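Notebook, wood finishes bench, Rodport
February

Carrying on with the water-based varnish trial. Lureck is the new batch, Manalo is what we have been using since the move. Same strips of maple and walnut as last month, sanded to the same grit, two coats each, light rub between coats.

9:40 am. First coat on all strips. Lureck goes on thinner and levels out by itself. Manalo still shows brush marks on the walnut unless I thin it a little. Room was cold first thing, so I left the heater on low and shut the door.

11:15 am. Manalo dry to the touch. Lureck still tacky at the ends where it pooled. Wiped the pooled bits back with a rag, which left a dull patch on strip 41. Marked it on the back and will leave it out of the scratch test.

1:30 pm. Second coat on. Used the foam brush this time for both. Fewer bubbles than the bristle brush, but it drags at the edges — need to unload it on the side of the cup first.

Grain raise: worse on the walnut with Lureck. Wetting the wood and sanding before the first coat would probably fix it. Did that on the maple only, so the comparison is not fair for walnut. Redo.

Stock: one can of Manalo left, lot 2177. Lureck lot is 1635. Write the lot on every strip from now on, the last set only had pencil letters and half rubbed off.

Scratch test at 100 grams waits until the strips have had a full week. Fundutell wants the numbers in their own form, blank copies are in the drawer under the scale.

Two from the other table, wood-grain top in both:
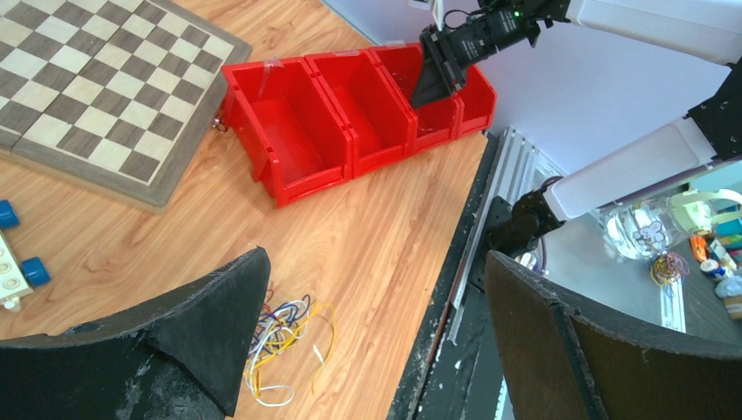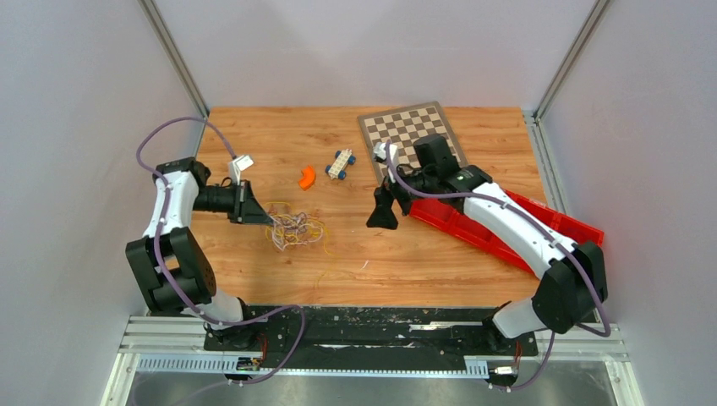
To do next

Cut more walnut, wet and sand before coating.
Order foam brushes, the narrow ones.
Ask Rodport stores if the Manalo can be had in the smaller size — the big can skins over before we get to the bottom.
Recoat strip 41 and see if the dull patch goes.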